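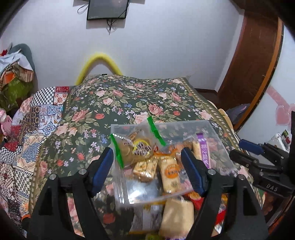 Clandness care notes and data card

Clandness is a collection of two-handed household recordings made with a pair of hand-held grippers, and this README is mostly about the grippers themselves: how we set them up before a session, how we look after them between sessions and what we do when a part gives out. We wrote it for the people at Trilerent who take a pair out of its case in the morning and would like to get to work without ringing somebody first. Snack packing is the task we come back to most often when a pair has just been serviced, and a zipper bag of biscuits and wrapped pastries held between the blue pads over a tub of more snacks is a very fair test of how evenly the two fingers close. If the pads meet crookedly, a soft bag full of odd shapes will usually let you feel it well before a hard box would.

What is in the release

The release holds 1000 episodes, each with the view from the gripper camera, the finger opening over time and a short task label. The matching service log is kept alongside in a folder called care, so that anyone who notices something odd in the finger opening can look up whether the pads or the pivots had been touched before that episode. Please do keep the two folders together if you copy the data anywhere. We have had a few puzzled messages from people who had one and not the other, and we felt sorry for them.

Version 4 brought in the Sternport sessions. Version 5, which came out in September, changed no recordings at all, but it has a much tidier service log and this longer README.

Setting up a pair

Give yourself a clear quarter of an hour the first time, and a cup of tea if you like, though on a different table. Lay both grippers down with the fingers open and look at the pads before you switch anything on. The blue face should sit flat on its finger along the whole length, with no lifted corner. Run a thumbnail down the ridges – crumbs and bits of sticky label love to settle there.

Close the fingers slowly by hand and open them again, several times over. The movement should feel the same all the way through. A gritty patch near the closed end means there is something in a pivot, and a loose, clicking feeling means one of the pivot screws has backed off.

Then start the Rautiainen script, which is our own little calibration program, and follow its prompts. It asks you to hold the fingers fully open, then fully closed, then closed on the gauge block from the case. Do both grippers, even if you only mean to use one. The script writes a small file for the pair as a whole, and a stale reading from one side is a nuisance to find later.

Last of all, pick up something light and something awkward. A single wrapped rice cake or cracker does nicely for the first, held upright and gently, and you should be able to hold it without squeezing harder than you expected. For the second we like a large floppy bag. Write a line in the log when you are happy.

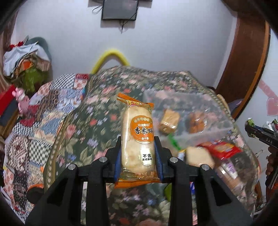

Do I need to calibrate again after changing only one finger pad?

Run the whole calibration again for both grippers, please. A fresh pad is a touch thicker than one that has seen a lot of use, so the closed reading shifts, and the old file will tell you the fingers are shut a little before they are. It takes a few minutes and saves a good deal of head-scratching.

Cleaning

Wipe the pads with a barely damp cloth at the end of each session and leave the fingers open overnight. We used to use alcohol wipes and have stopped, as the adhesive behind our pads did not care for them. A soft, dry toothbrush is lovely for the ridges. The black arms only want dusting, and the camera window should be cleaned with the lens cloth in the case and with nothing else, however clean your shirt may be.

When you have been working on bedding or clothes, have a look round the pivots for threads. A single long fibre can wind itself round a joint and make the finger slow to return, and people quite reasonably blame the spring. Tweezers will nearly always fetch it out. Quilts are among the worst for this, in our experience, and we would still rather have them in the data than leave them out.

Pivots and pads

On the grippers we use, each has four round silver caps, two on each side, marking the places where the arms turn. They are easy to see from the front and easy to check with a fingertip. Work from the outer pair inwards, so that you always finish at the joints nearest the fingers.
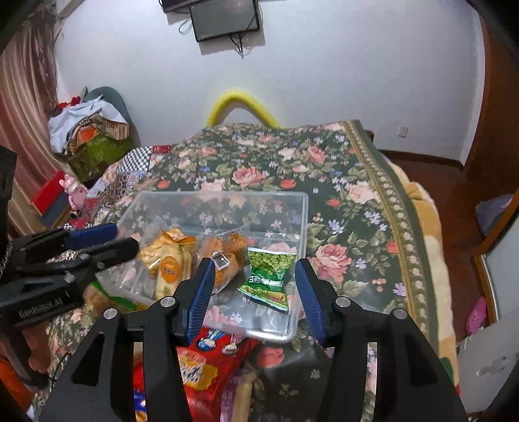
Tighten each one until the side-to-side play has gone, then try the movement again before going on to the next. If the finger has become stiff, back off by a very small amount. Please resist the temptation to do them all up firmly in one go – it feels thorough, but you will then have no idea which joint is the tight one.

We look over the pivots properly every 2000 closings, going by the counter in the Rautiainen script, and change the pads at the same time if the ridges have gone smooth. To change a pad, peel it from the tip towards the arm, rub away what is left of the adhesive, and press the new one on for a slow count. Let it rest for an hour before calibrating. Always change both pads on a gripper together, so that they wear alike.

If a finger still does not return freely after cleaning and adjusting, put the red tag from the case on that gripper and use the spare pair. Do not open the camera housing yourself. Everything else is fair game, and we would much sooner replace a stripped screw than have you afraid to touch the thing.

Known gaps

The service log for the earliest Clandness sessions was kept on paper, and some pad changes were written down without saying which gripper they belonged to. Those rows have "unsure" in the side column. The first Sternport episodes were recorded with worn pads, and you may see light packets slip a little as they are lifted. We have left these in, with a flag.

Contact

Akosua Asante looks after the grippers and the care folder, and is glad to hear from anyone with a sticky joint or a correction to these notes. Please send the pair number and the last few lines of the log with your message.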